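Two arms, one table, block stacking – cable question
Panumcombe Workshop forum > Builds

flanine_fan
Second month on the two-arm build, started in August. Both arms run off one controller and the task is simple: pick up blocks, pass or stack. I have 29 recorded runs so far. My question is about cables. The loop at the wrist keeps worrying me. Should I shorten it or clip it to the link?
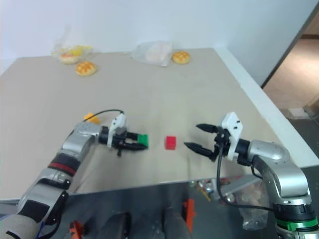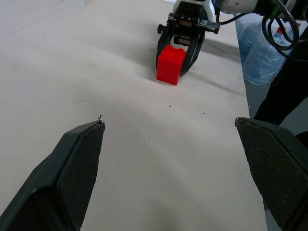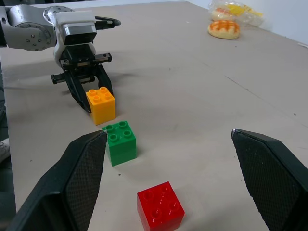
Overview first, then two from the wrist cameras.

orska3
Clip it, don't shorten it. You need the slack when the wrist rolls. On the right arm in the first one the loop hangs past the table edge. I'd fix that before anything else.

Castaño
Disagree. A clip halfway up the link just moves the bend to one spot. I left mine hanging for 2,228 cycles and the connector is fine. I'd look at the finger pads instead. Are those printed?

flanine_fan
Pads are printed, crosshatch pattern, flexible filament. They hold the blocks well enough.

orska3
2,228 on one arm. With two they can catch each other.

Samina Dhanial
I've had that happen once, near the middle of the table where both arms reach. Velcro strap on the link, loose, and keep the speed down. Also wipe the table – I can see specks near the fingers in the second one.

Castaño
Velcro I can live with. What speed are you at?

flanine_fan
Slow, up to 2,000 steps a second on the base joint. Will try the strap on the right arm first and leave the left as it is.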